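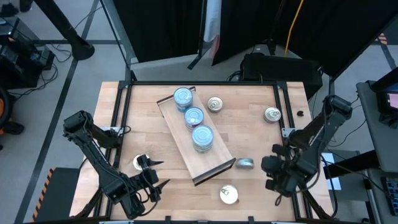

*The Odeck with both arms over the butcher-block top, three cans on the tray.*

# Odeck

**Odeck** is a two-armed tabletop robot, built in our shared workshop at Drorkari. I started it in July and I'm still at it, so treat this article as a work in progress!

## Build

The arms bolt to a black aluminum rail frame around the table – I cut the rails myself, and recut 6 of them (measure twice, folks). Each arm has a parallel-jaw gripper. The control code is called Jetside, and it's on version 34.

## Can sorting

The job I picked is putting cans on a wooden tray. I love watching it, even though a full run takes over 65 seconds. Short cans with pull rings are my favorite test, and cans lying on their sides are the hard ones.

## See also

- Tavares, my older one-armed build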